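Section 4. Placing and Checking the Humidity Sensors

8 July 2021
By Boglárka Halász

Print | E-mail

This section covers the Jelta base unit and its remote sensors, from the first power-up to the point where you can put some trust in the readings. It replaces the leaflet in the box. The leaflet says the system is "ready in moments." It will show a number in moments. Whether the number means anything takes a couple of days to find out.

You should already have charged the base unit (Section 2) and joined it to your home network if you plan to use the phone app (Section 3). The app is optional. Everything in this section can be done from the base unit, and we suggest doing it that way, as the app rounds its figures and the base unit doesn't.

4.1 Before you start

Take all the sensors out of their packaging and leave them side by side on a table, in a room you use, overnight. Keep them out of the sun. Don't assign them to rooms yet.

You will need:

- the base unit and all the sensors
- a pencil and a roll of masking tape
- plain table salt
- a bottle cap
- a clear zip bag big enough to hold the sensors flat

Note: Fandero sells a "calibration pouch" that does the same job as the salt and the bottle cap. We have nothing against it except the price, and the fact that it has no date on it. An old pouch dries out and gives a wrong answer with complete confidence.

4.2 Pairing

1. Put the base unit within sight of the sensors.
2. Hold the side button on the base unit until the light blinks.
3. Pull the battery tab from one sensor only. Wait for the base unit to list it.
4. Write the number shown by the base unit on a piece of masking tape and stick it to the back of the sensor.
5. Go back to step 2 for the next sensor.

Caution: Do not pull all the tabs at once. The leaflet says you can. Tươi Quan, who did the pairing for our own test set, tried it that way and ended up with a bedroom reading that was coming from the cellar. The list order on the base unit has nothing to do with the order in which you pull the tabs.

If a sensor doesn't show up, take the battery out, wait, and put it back in. If it still doesn't show up, try a fresh battery before you call anyone. The ones supplied have often sat in a warehouse for a long while.

4.3 The salt check

The makers state that each sensor is "factory calibrated." That may well be so. It was also shipped, dropped and left in a hot van, so check it.

1. Fill the bottle cap with salt and add a few drops of water. You want damp sand, with no water standing on top.
2. Lay the sensors flat in the zip bag. Set the cap next to them so it can't tip over.
3. Close the bag with some air left inside it. Don't squeeze it flat.
4. Leave it alone until the next day, somewhere with a steady temperature.
5. Read each sensor on the base unit without opening the bag.

Damp salt in a sealed bag holds the air at 75 percent humidity at ordinary room temperature. That is physics, and it doesn't depend on who made the salt. Note how far each sensor is from 75, and write the difference on its tape with a plus or minus sign.

A sensor that is off by 2 points is fine. One that is off by a lot more can be corrected in the base unit under Settings, Offset. Enter the correction with the opposite sign to the error. If the sensor reads too high, the correction is a minus.

Caution: The salt check tests one point on the scale. A sensor can be right at 75 and wrong in dry winter air. The makers' sheet doesn't say how the error changes over the range, and when we asked, we were sent the same sheet again.

Keep salt water off the sensors. If some gets into the vents, that sensor is done for, whatever the warranty card seems to promise.

4.4 Choosing the places

There is a "placement helper" in the app. It asks for the size of your home and then suggests buying more sensors. Skip it and use the list below.

Do place a sensor:

- at chest height on an inside wall
- in the room where people sleep
- behind any large piece of furniture on an outside wall
- in the lowest room of the house

Don't place a sensor:

- above a radiator, a stove or a kettle
- in the path of a fan or an air vent
- on a window sill
- on the bathroom ceiling, where it will tell you that people take showers

An open shelf is better than a hook and nail. The sensor needs air on all sides, and the adhesive pad that comes with it is poor. Gaspard Tanguy stuck two up with the pads in April and found both of them on the floor before the month was out.

If you only have one sensor, put it behind the biggest piece of furniture on the coldest wall. The middle of the living room is where the leaflet puts it, and that's the place in most homes least likely to have a problem.

4.5 Setting the alarm

The alarm comes set at a level so low that it will sound on any rainy day. Most people then turn it off and never turn it on again, so change it first.

1. From the main screen, press Menu, then Alerts.
2. Set "High" to 60 percent.
3. Set "Delay" to the longest value offered.
4. Leave "Low" off unless you have a piano or a similar reason.
5. Press Save. If you press Back, the settings are lost with no warning.

The delay matters more than the level. Cooking pasta will push a kitchen well over the line for a short time and do no harm. You want to know about a room that goes over and stays over.

Note: There is also a "Mold Risk" face on the main screen, green, yellow or red. We couldn't find out how it is worked out. It went red for us in a dry attic and stayed green beside a wall with black spots on it. Our advice is to switch it off under Menu, Display.

4.6 Closets, cabinets and drawers

Air inside a closed cabinet can be quite different from air in the room, above all when the cabinet stands against an outside wall. This is worth checking if you store paper, photos, leather or wool.

1. Open the drawer or door all the way and look at the back and the bottom for spots or staining before you put a sensor in.
2. Set the sensor on the bottom, flat, with its vents facing up. Leave some bare space on every side of it.
3. Close the drawer and check that the base unit still lists the sensor. Metal cabinets may block the signal.
4. Leave it closed for a full day, then read it.
5. Compare it with the sensor in the room.

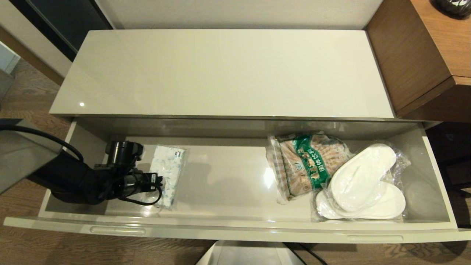
Wide drawer pulled open, with two recessed grips in the upper edge of the front.

If the drawer reads higher than the room and stays higher, move the cabinet away from the wall by the width of a hand and try again. This costs nothing and works more often than it has any right to.

The small drying bags sold by Punness are another matter. They do take up moisture, for a while. A drawer that gets opened every day lets in new damp air each time, and the bag fills up and stops. The packet claims a full season. Béla Bárány weighed his at the start and then again each week, and the weight had stopped going up long before that. Use them in boxes with a tight lid, and don't expect much from them anywhere else.

Caution: Don't leave open salt in a drawer as a cheap drying agent. It takes up very little in normal air, and it eats at metal runners.

4.7 Reading the log

The base unit stores 400 readings for each sensor and then writes over the oldest. The box says "unlimited history," which is true only if you pay for the Mészáros cloud plan. If you don't, copy the figures out by hand or save them to a card (Section 6).

Look for these things, and ignore the rest:

- a room that is high at the same time each day
- a room that never comes down after the windows have been open
- a sensor that shows exactly the same figure for days (most likely a flat battery)

Single peaks mean very little. So do the "insights" the app sends by e-mail. Ildikó Antal kept all of hers and compared them with the log. A good many told her to air a room she had just aired.

4.8 Error codes

E1: Sensor lost. Move it closer, then check the battery.

E4: Clock not set. The log will still run, but the times will be wrong.

183: Not listed in the leaflet. It showed up on one of our units after a power cut and went away when the base unit was restarted. Support told us it was harmless. They didn't say what it was. If you see it, restart the unit and do the salt check again on at least one sensor, and check that your offsets are still stored.

Repeat the whole of 4.3 once a year, and any time a sensor has been dropped. For battery types and disposal, go to Section 5.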